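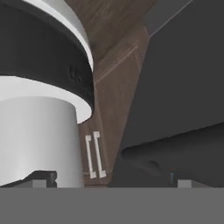 *Wrist view in the kitchen sim. The two white handles on the wooden front are the ones that caused all the bother.*

# Why your simulated arm goes flying when it grabs a handle (and how to stop it)

If you've ever watched a robot arm reach nicely towards a cupboard, close its fingers and then shoot off sideways like it's been stung, this page is for you! I lost most of a week to it in August. The fix took an afternoon once I knew where to look, so I've written it up in the order I wish I'd done it.

My setup: the simulator is Vustau, the kitchen comes out of the Flerkeretti furniture pack, and the arm is our Cassim model with a two-finger gripper. I look at the logs in Hundance. If you use something else the menus will be different but the problem is pretty much the same everywhere, and I'd be surprised if you couldn't follow along.

## What it looks like when it goes wrong

The task is dull. Reach for a door handle, close, pull, let go. Each run is 3000 steps long. Most of my runs were fine right up to the grasp, and then one of these happened:

- the fingers stopped short of the handle and sat there trembling
- the fingers closed, the force reading jumped, and the arm was flung back
- the door opened by itself, very fast, with the gripper nowhere near holding it

The last one is sneaky. My success check only asked "is the door open?", so a good few of those got counted as wins. Sabina Sivakumar spotted it when she was going through replays over lunch and asked me why the cupboard was opening itself. I had no answer at all and went quite red.

## Step 1: Stop the training and save one bad run

Don't keep training while you look into this. The arm will happily learn that whacking the handle is a good way to open a door, and then you've got two problems.

Pick one bad run and save the seed, the starting pose and the full list of commands. Play it back with the policy switched off, sending the saved commands one by one. In Vustau that's:

```
vustau replay --run bad_door --no-policy --log contacts
```

If the arm still goes flying on replay, good (well, sort of good). It means the fault is in the physics or the model and your policy is off the hook for now. Mine flew off at exactly the same step every time, 1483, and I was oddly pleased about that. A bug that turns up on time is a bug you can sit and wait for.

If it *doesn't* happen on replay, check that your sim is set to be repeatable before you go any further. I'd left a bit of random friction switched on and wasted a morning there.

## Step 2: Look at the contact forces, all of them

Open the log in Hundance and plot contact force between each finger and the handle. Plot the separate contacts and leave the total alone to begin with, as big pushes in opposite directions can cancel out and give you a lovely calm line while everything is on fire underneath.

On a healthy grasp I see roughly 60 newtons at the most. On the bad run it was over 400, in a single step, from nothing. A real finger can't do that. When you see a cliff like that, two solid shapes have ended up inside each other and the solver is shoving them apart as hard as it can.

Make a note of *which* two shapes. Mine were:

```
finger_left_pad <-> door_handle_a_collision
finger_left_body <-> door_handle_b_collision
```

So the pad was arguing with one handle and the body of the same finger was arguing with the next one along. Two separate faults! I didn't take that in properly the first time and only fixed one of them. More on that further down.

## Step 3: Turn on the collision shapes

This is the step I'd do first if I were starting again.

What you see in the camera view is the visual model. What the physics uses is a different set of shapes, usually a lot simpler, and normally hidden. The handles in this kitchen look like square brackets, so you'd expect a gap behind the bar for a finger to slip into. From the wrist view they look completely fine, and I'd stared at that view for days.

Switch the visual layer off and the collision layer on:

```
view:
 visual: off
 collision: on
 contacts: on
```

My handles turned into solid bricks. There was no gap. When the furniture was imported, each handle had been wrapped in one convex shape, and a convex shape can't have a hollow in it, so the space behind the bar was simply filled in. The policy was looking at a picture of a handle and trying to put its finger somewhere that was solid as far as the physics was concerned.

Go round the whole room while you've got this view on. I found two drawers with the same trouble and a tap that was basically a boulder.

## Step 4: Rebuild the handle out of boxes

You can run an automatic tool that splits the shape into smaller convex bits, and for something curvy I would. For a bracket handle, please just use boxes. One for the bar and one for each end. It's quicker to simulate and you'll be able to read it in six months.

```
door_handle_a:
 visual: handle.mesh
 collision:
 - box: bar
 - box: end_top
 - box: end_bottom
```

Take the sizes from the visual mesh. Don't make the boxes a bit fatter "to be safe" — I did, and the gap got so tight that the pad jammed in it.

Then check it by hand. Drive the arm with the keyboard, creep one finger in behind the bar, and watch the contact markers. You want none until the pad touches the bar. If you get a marker while there's clear daylight between them, something's still too big.

## Step 5: Check the gripper as well

I nearly stopped after step 4, as the first replay after the fix went through without a twitch. I told everybody it was sorted. On Wednesday it flung the arm again, just from a different starting pose. Ho hum.

This was the second pair from my list. The handles on the two doors sit side by side with only a thin strip of wood between them, and a finger is a chunky thing compared with that. When the gripper came in at a slant, the outside of the finger went into the neighbouring handle at the same moment the pad closed on the right one. The finger was being squeezed from both sides with nowhere to go.

Sunil Wanigasekara looked at the gripper file and found that the collision shape for the finger body was wider than the finger you can see. It had been left over from an older finger. So:

1. Hide the furniture and look at the gripper alone, visual and collision layers together.
2. Open and close it all the way. Nothing should poke out past the visible finger.
3. Put the old shapes somewhere safe and replace them with ones that match.
4. Replay every bad run you've saved, including the ones from before step 4.

After that I also added a small penalty for touching any handle other than the target. The arm now comes in a bit straighter, though it's still slower about it than I'd like.

## Step 6: Make the sim stop when it should

A real arm would have hit a protective stop long before the force got silly. Mine had no such thing in the sim, so it carried on and the policy learned from the rubbish that followed. We were planning to try that same policy on the real Cassim, and I don't much like thinking about a version of it that believes thumping a door is fine.

Add a limit and end the run when it's crossed:

```
safety:
 watch: [finger_left, finger_right, wrist]
 limit: contact_force_max
 on_trip: end_run
 mark_as: fault
```

Set `contact_force_max` a little above your healthy grasp and well below anything the real arm's own limit would allow. Look that second figure up in the manual for your arm, please don't copy it off a web page (mine included). And leave the real arm's protective stop switched on whatever the sim says.

Mark those runs as a **fault** and keep them apart from ordinary failures. If you lump them together you'll never notice the count creeping up.

## Step 7: Fix the success check

Mine now wants all of this to be true:

- the door is open past the target angle
- both pads were touching the right handle while it was moving
- no fault was raised during the run

When I ran the old results through the new check my success rate dropped quite a lot. It stung a bit! But I'd sooner have that than Sabina finding it again.

## If it still goes wrong

A few other things I tried along the way that might be your problem even though they weren't mine:

- **Time step too big.** Halve it and replay. If the kick gets much smaller, your step was part of it.
- **Gripper closing too hard.** Turn the closing force right down and see whether the trembling stops.
- **Door hinge with no damping.** The door swings like it weighs nothing and bangs into the fingers on its way back.
- **Starting pose already in contact.** Check the contact list at the very first step, it should be empty.

I still get the odd tremble on the drawers, with forces nowhere near the limit, and I haven't got to the bottom of it. My money's on the runners. I'll add a section when I've had a proper look at them.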